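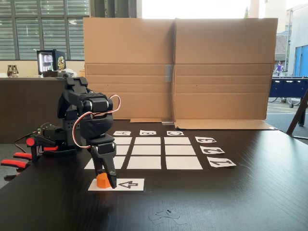

Xiaoqing Wei
Curriculum coordinator, grades 1 to 3

Open day at the Matei workshop, Drultetti

I went to the Matei open day in October to look at tabletop materials for the map and grid unit. We have been using the same printed workbook for 7 years and the teachers have asked for something the children can move around with their hands. Matei supplies paper and card sets to schools, and once a year they let visitors see how the sets are made and try them out. I had the morning for it and caught the train back after lunch.

The workshop is at 2424 Ernier Road, behind a tire dealer. The sign is on the side of the building and easy to miss. Parking is in the rear lot. From the station it is a 14 minute walk, uphill on the way there, and there was no shuttle. Coats go on a rack in the hallway, where you also sign in and get a paper badge.

Kerstin Weidemann met the first group at 9:30 and gave a short introduction. The company started with flash cards and moved into what she called floor and table sets, meaning large pieces with very little printed on them. She talked for longer than planned about paper weight. The short version is that heavy stock stays flat but costs more to ship, and light stock curls when the heat is on in winter. They have settled on something in between for the squares and a stiffer card for the labels. I wrote down the stock numbers and will pass them to purchasing.

Cutting room

The cutting room came first. Sheets go through a guillotine cutter in stacks, and the stacks are turned and cut again to bring them square. Ionuț Mihăilă, who runs the cutter, let us handle good pieces and rejects side by side. A reject can be off by very little. It doesn't matter much for a single square, but when you lay several in rows the gaps start to wander, and children notice. He keeps the rejects for packing material.

The room is loud and ear protection is handed out at the door. I would not bring a class in here.

Table room

This was the part I had come for. The grid layout was the one I spent the most time with. White paper squares are laid out three by three on a dark tabletop, with narrow strips of the black surface showing between them. That is all the grid there is, no printed lines. I liked it more than I expected to. Our workbook grid is thin gray lines on white, and the weaker readers lose their row halfway across. With white squares on black you can see at once where one stops and the next begins.

The columns are labeled A, B and C on small white cards along one edge, and the rows are labeled 1, 2 and 3 on cards down the side. The cards are turned, so from where I was standing at first the letters were upside down. This is worth thinking about before we buy. If four children sit around one table, the labels will be the wrong way up for at least one of them. I asked Kerstin about it and she said some schools put a second set of labels on the opposite edge and others seat everyone on one side. She had no strong opinion. I think for first grade we would want everyone on the same side, at least for the first few lessons.

There is also a card with a large outlined 4 on it, lying flat just off the grid at the front, with a small orange block on it. The outlined style of numeral is easy to read from a distance, and children could color it in if we had copies made on ordinary paper. The block is chunky and the orange stands out well against the white card. I would want pieces of that kind for our set, in a bright color, big enough to pick up without fuss.

I had brought our own lesson outline and went through it against the layout. "Put the block on B2" works fine. "Move it one square toward C" works too, provided the children are clear on which edge the letters are on. Our third lesson has them giving directions to a partner, and for that I think nine squares is enough. The teachers had asked for a bigger grid, five by five or more, but a bigger grid takes up the whole table and then the far row is out of reach for a six-year-old. I would start with three by three and let the second graders add to it.

One weak point: the squares are separate pieces of paper. A sleeve will shift them. Horațiu Căpraru, who designs the sets, said removable putty under the corners is what most schools use, and that tape leaves marks when it is pulled up. He also said they had tried a printed mat with the squares already in place and dropped it because the mat would not lie flat after being rolled. I would still rather have a mat, and told him so. He wrote it down.

Packing and prices

Packing is done in a back room next to the loading door. Each set goes into a flat box with the labels in an envelope on top. Cornel Ene showed us the box and explained the price list. The basic grid set comes with squares and labels. Blocks are ordered separately, and so is the storage tray. The tray is made by another company, Sestia, and is deeper than it needs to be, so it would not fit on our lower shelves. I suggest we skip it and use the drawers we have.

Replacement label cards can be ordered singly. This matters to us, given how many we lose in a year. Replacement squares only come in full packs.

There was coffee and a plate of sandwiches in the hallway around noon. I talked there with two teachers from a school on the other side of town who have used the grid set for a year. They said the squares hold up for one school year with careful use and look gray by the end of it. They laminated theirs the second time around. Laminated squares slide more and they get glare from the ceiling lights, so they now keep the laminated ones for art and bought plain ones again for math.

What I would order

For a trial I would take 3 basic grid sets, one per classroom in first grade, with a pack of blocks for each and one spare pack of label cards to share. Most of the classroom tables are light gray, so we would need dark paper or cloth underneath to get the same contrast. I have asked the art room whether the roll of black paper is wide enough.

The sample box and the price list are in my office, on the shelf by the window. Please put the box back when you are done with it. The next order deadline is before winter break, and I need a yes or no from each classroom before I fill in the form.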